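Stop selling me the folding, sell me the pads

Rosalie Ortner, 10/17/26

Bollo want 245 a month for their laundry folding service. You get the hand-held gripper, the arm later on, and a person at the other end who teaches it your clothes. I've had the leaflet on my desk since May and have changed my mind about it more than once. So, quick thoughts before I have to give the kit back.

First - the idea is fine. Good even. Folding is dull work and anyone who has run a small laundry, as I did with Jonas Gruber for years, knows where the hours go. Washing is machines. Drying is machines. Then a table and a pile and somebody's back.

But the leaflet talks about the clever part and nothing else. Learns any garment. Learns your style of fold. Fine. What does the leaflet say about the fingers? One line. "Durable rubber contact surfaces". That's it, thats the lot.

Fingers are where the work happens. A T-shirt is thin, it slides, it has a hem that sits flat on the table and doesnt want to be picked up. If the rubber is bad the clever part is guessing.
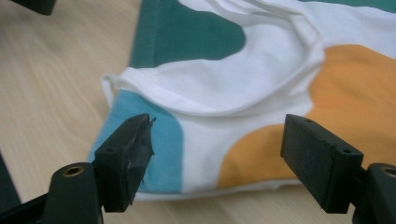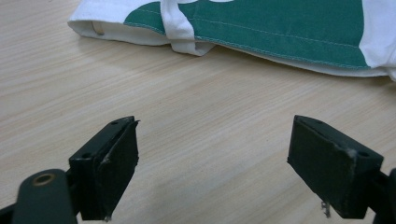

Rubber on the left finger torn at the top edge, both times.

Does the monthly price cover new pads?
Only the first set. After that you buy them from Bollo in packs of five, and you fit them yourself.

Which I think is the wrong way round. Pads are the tyres on the car. If you rent me the car by the month, the tyres are yours to worry about. Lanz do it properly in my view - their rental costs more up front but a worn part is a phone call and the new one turns up within 24 hours. Fusow are somewhere in between, you get a discount and a lot of emails.

Meinrad Kofler at Bollo told me pads are "a consumable, like printer ink". Not a great comparison to pick, Meinrad. Everyone hates printer ink.

There's a fairer argument on his side and I'll give it. Wear depends on use. A shop doing heavy towels all day will chew through rubber faster than someone doing a few shirts, and a flat price means the light user pays for the heavy one. True. So do two prices! Shops already understand that, they pay for water the same way.

What I wont accept is the silence. No wear guide in the box. No drawing of what a good pad looks like next to a finished one. Tsion Admasu, who tried the same kit at her place, kept going with hers far longer than I would of, simply because the manual never told her when to stop. Her word for the manual was "thin".

And lint. Any laundry is full of it, it gets on everything. The manual says wipe the fingers "regularly". Regularly is what? Every shirt? Every shift? Put a number on it.

Would I take the service? At the price asked, with pads on top, no. With pads included I'd sign for a year and stop moaning. The person on the training line was patient and the gripper is light enough to use for a whole morning, my wrist was fine after.

Kit goes back this week. If Bollo change the pad terms I'll say so on this page, same spot.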